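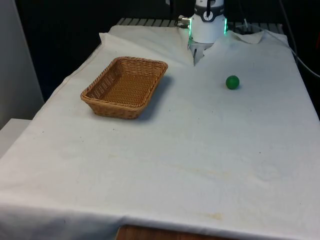
Page 10

About Bakska Walks

Bakska Walks is a yearly charity walking event, organized by the Noresura sports club together with our main partner Genatent. The idea came from Wim Kramer, who wanted that people who never run a race can also stand on a start line and receive a number.

In our first edition we had 386 walkers. Last July we welcomed 600, among them many families and several groups from the Đorđević rehabilitation center, who walked with their therapists. We were very glad with this.
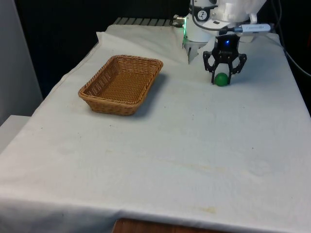

The woven basket on the covered table

There are two routes, 10 and 13 kilometers. Both are flat and suitable for wheelchairs – only the last part by the river has some gravel. There is no time limit and we do not publish a ranking. Every walker gets the same medal.

The entry fee goes completely to adapted sports lessons for children. Genatent pays for the water points and the first aid team, so this money is not touched.

Our office is open in the mornings from 9:00. For groups, please write to us before you register – we will reserve one start time for all of you.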